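Minutes, Nelau Early Instruments Group, Tuesday, 7:30

**Harp copy.** Boltard wants 399 for the lyre kit. Several members doubted the strings are gut at that price. No order until a sample arrives.

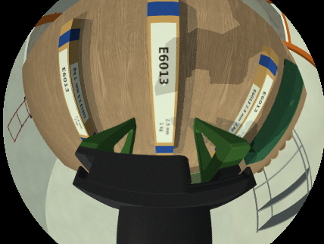
*Page last changed: August*

**Orkilora loan.** The museum's letter calls its clay rattle "the oldest of its type." No source given. We will ask for one before printing the claim. 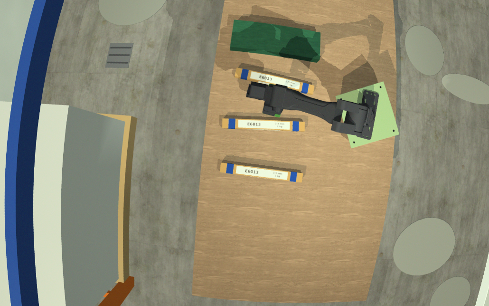 Minutes, No. 171

**Grabowska recordings.** Played two tracks. The "reconstructed" tuning sounded a lot like a modern guitar. Purchase put off again. 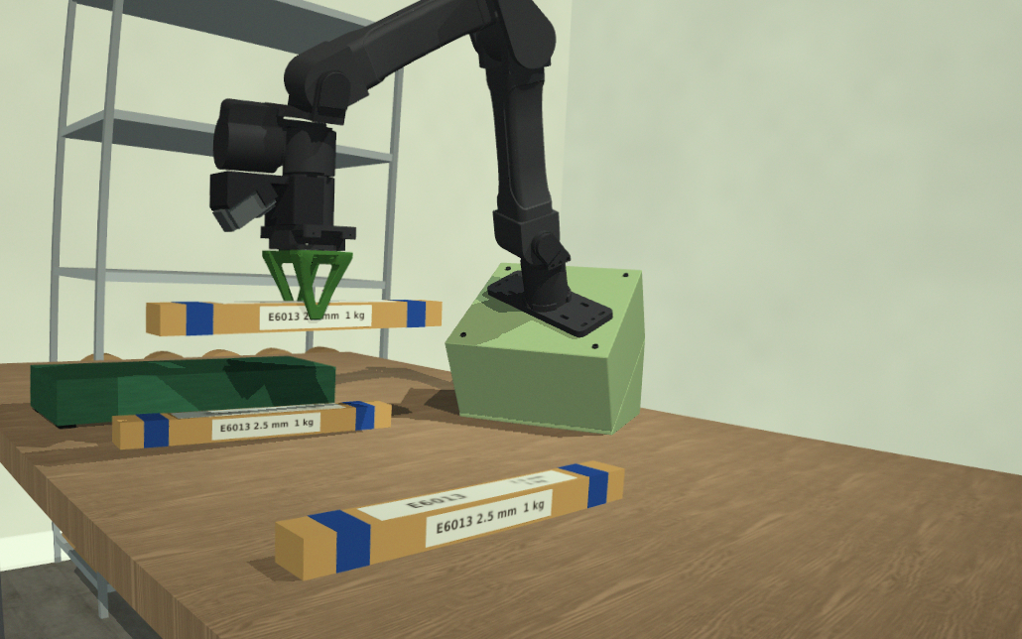

*Long boxes on the table, with the arm holding one.*

**Fall concert.** Hall seats 231. Last year drew around 30, so the plan to print a full run of programs was turned down.

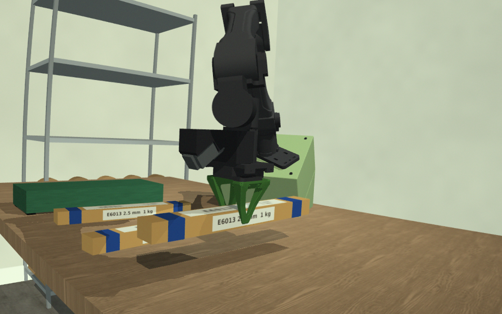
Can members borrow the frame drum before the concert?

Only after the split rim is glued, and the repair has no date yet.

Closed 9:10.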